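Okay, gripper maintenance thread, as promised to the three people who asked! I spent most of February looking after our pair of hand-held grippers and I have Opinions.

Quick background for anyone new: we use the hand-held pair to record pick and place demos, and the arm on the bench (Brakemow, because of the noise it made the first day) learns from those. So if the hand-helds are sloppy, Brakemow learns sloppy. Everything I do to the pair shows up in the arm a week later.

The project is called Fleria if you want to search my old posts. Small objects into bins, mostly food packets and odds and ends. I have been on it for 16 months and I still get excited about a good pinch.

Start with the pivots. I used to start with the pads, those are the part you touch and the part that looks dirty. Then I chased a lopsided grip for two evenings and the pads were fine. It was one pin on the left side that had picked up grit.

How I check now: hold the gripper by the body, close the jaws on nothing, and wiggle the tips sideways with two fingers. Then open halfway and do it again. Play that only shows at half open is nearly always a pivot. Play that's there all the way through is usually a loose screw further down.

Do it with your eyes shut, I mean it! I can feel a tick in the linkage long before I can see one.

Cleaning: dry brush first, always. A cheap soft toothbrush with the bristles cut down to half length is perfect, it gets in between the link and the jaw. Brush outward. Brushing toward the pin just packs the fluff in.

And there is SO much fluff. We record over blankets and tablecloths and carpet a lot and fibers wrap themselves around anything that turns. Tweezers and a bright lamp. Very satisfying, ten out of ten, would do it for fun.

Oil: less than you think, then wipe off half of that. I put a drop on a pin (a sewing pin, not the pivot), touch it to the joint, work the jaws open and closed, then go over everything with a dry cloth. Oil that creeps onto a pad will ruin a whole evening of recording and you won't notice until the plastic starts sliding.

I was using way too much for the first few months. The cloth I wiped the bench with back then is still see-through in places.

Pads next. Alcohol wipe, lint-free, one direction, let it dry. I used to scrub the pads in circles and it left them shiny. Shiny pads are fine on cardboard and terrible on snack film.

Swap schedule: I change pads as a left and right pair, every 66 sessions or whenever the tape test fails. I tried changing only the worn one. The packet rolls toward the old side every single time, and then you have a lovely dataset of packets rolling left.

The tape test is my own, so take it for what it is. Strip of packing tape, pinch it, pull it out slowly with a luggage scale on the other end. I write the number on masking tape inside the case lid. I don't care much what the number is, I care whether it dropped since last time.

After any pad change I do a warm-up round of 12 picks before I record anything. Crinkly packet first, then something ridged and stiff, then the packet again from the other end. The bin goes between me and the far edge of the table so my wrists end up at the angle they'll have for the real takes.

Packets are the best test object there is. They crumple differently every time, they have stiff seals and soft middles, and a tiny bit of play in the jaws turns into a big swing at the corner.

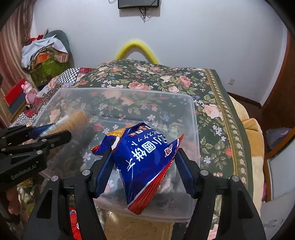
Hedvig Sæther thinks I'm overdoing the pad swaps and says she runs hers until they tear, and that what really goes on a hand-held pair is the spring feel, one side getting tired ahead of the other. Had me digging out the luggage scale at eleven at night, thank you Hedvig.

And she has a point! I measured the squeeze on both of ours. The right one needs a touch more finger than the left. That's the hand I use for everything, so of course it does. I'd gotten so used to it that I couldn't feel it.

So new habit as of this week: swap hands. Mark one gripper with a dot of nail polish and trade them over at the start of each session. It feels weird for the first few picks and then you forget.

Still keeping my pad schedule though. A torn pad is easy to spot. A pad on its way to tearing gives you two weeks of slightly bad takes, and those are the ones I end up throwing out.

Screws! Please mark your screws. A thin line of paint pen across the head and onto the body. If the line is broken, the screw has moved. Takes a minute to check the whole tool and you don't have to touch a screwdriver, so you're not slowly overtightening everything the way I was.

Overtightening story, short version: I snugged up one link so hard that the jaw came back slower than its partner. Looked perfect. Felt like one shoe on. Quarter turn back and it was happy again.

Got my small screwdrivers from Lauritsen, the hardware place by the bus station, and they will let you try the tip in your screw before you buy. Bring the screw. I have ruined enough heads with a driver that was nearly right.

Alignment, for the camera people. If your tool carries its own camera, the jaw tips need to show up in the same spot in every session. I keep a printed sheet with two crosses on it, close the tips on the crosses, grab one still, and flip between that and last month's. If the tips jump, something has shifted and I go look for it before recording.

Nine times out of ten it's the mount. Wiggle the mount before you blame the linkage.

Also wipe the lens. I know. I have forgotten it too, and I have a whole folder of foggy takes with a thumbprint in the middle to show for it.

Someone asked about light. Shiny film throws highlights all over the place, and I leave them in. Brakemow works under a kitchen-style ceiling light, so it may as well get used to glare early on. The thing I do change is my own shadow, if it lands right on the bin I move the lamp or I move me.

Storage: jaws slightly open, never clamped shut. Pads that sit pressed together over a weekend take a set and you can feel a flat spot. I cut a wedge of foam for each one and it lives between the tips. The foam came out of a Juneck box, they ship their cable glands in the nicest gray foam and I save every scrap.

Case goes flat on the shelf, away from the radiator. Mine stood on end next to the heater all winter and the glue on one pad had gone gummy by spring. Peeled off in the middle of a take, stuck to a cracker packet, very proud of itself.

When a pad does come off: scrape the old glue with a plastic card, wipe, wait, new tape, press, and then leave it overnight. I have tried the one-hour version. The one-hour version lasts until you pick up something heavy.

Spares I keep in the lid: two pairs of pads, a strip of double-sided tape, four screws of each length, the cut-down toothbrush, tweezers, the paint pen. Everything else I can walk to Lauritsen for.

My full routine after a session, timed it last night with the kettle on: brush, wiggle, wipe pads, look at the paint lines, foam in, lid shut. Done before the tea was ready to drink.

Next up is the bench arm itself. Brakemow has started clicking at the wrist on the way down (only on the way down!) and I have a free evening and a headlamp. Will post what I find.

If you look after a hand-held pair, tell me how you check for spring wear. I'd love something better than a luggage scale and a bad mood.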